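Handing Over Small Objects Between Two Arms: The Effect of Start Position on Learned Grasping

Student project report, Department of Engineering, Trokbridge College
Final-year group project, Hultance laboratory

Summary

This report presents the work of a final-year group on two-arm handling of small toy bricks. The aim was to find out whether a policy trained from human demonstrations would cope with changes in where the bricks were placed at the start of each attempt. The group recorded 150 demonstrations and trained two versions of the same policy, one on fixed starts and one on varied starts. The policy trained on varied starts performed better when bricks were moved away from their usual places. Neither version dealt well with bricks that lay close together.

Background

Earlier work in the department, carried out under the Clumley project, used a single arm and a fixed tray. The arm learned to lift a brick from one known point and place it in a box. The method was reliable within narrow limits, but a small shift of the tray was enough to cause a missed grasp. The Clumley report recommended that later groups should vary the start positions during recording and should bring in a second arm, so that the reach of one arm would no longer decide which parts of the table could be used.

Method

The robot was placed at the long side of a table covered with cardboard. The covering gave a plain, pale surface against which the bricks were easy to pick out, and it limited damage to the finger tips when the arms were lowered too far. Each arm carried a gripper with two fingers. At the start of an attempt both grippers were open and the bricks lay between them.

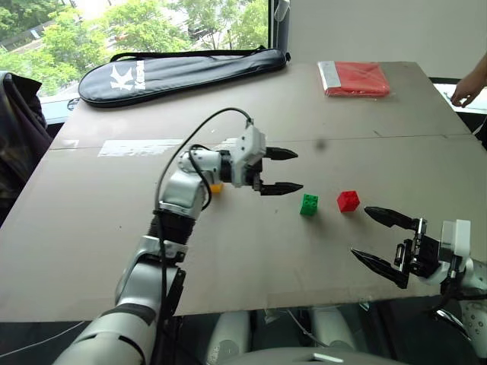

An operator guided both arms through the task from a separate station. The left arm was to pick up the green brick and pass it to the right arm, which then set it down on its own side of the table. The red brick was to be left alone during this stage. Attempts in which the operator dropped a brick were kept in the records but were not used for training.

In the fixed condition, bricks were returned to pencil marks before every attempt. In the varied condition, a second member of the group placed them by hand within an agreed area, without following a pattern. Both conditions used an equal share of the demonstrations. Training was carried out overnight on a shared departmental computer known as Kong, and the settings were the same for both versions.

Results

Each version was tested from nine start positions which had not been used in training. The policy trained on varied starts completed the handover from seven of these. The policy trained on fixed starts failed from seven of them, in most cases by closing the fingers beside the brick and carrying on as if it had been held.

Discussion

The results support the Clumley recommendation, although the number of test positions was small and each was tried only once. The group also noted that the operator became quicker as recording went on. The fixed demonstrations were recorded first, and practice may therefore account for part of the difference. A future group should mix the two conditions within each session.

Bricks placed side by side remained a difficulty. With the fingers spread wide, the lower finger often touched the neighbouring brick before the grasp began. A narrower opening was tried on the final Wednesday of laboratory access, but there was not enough time to record a new set of demonstrations with it.

The recordings and training settings have been stored on the Hultance laboratory drive and may be used by later project groups on request to the department.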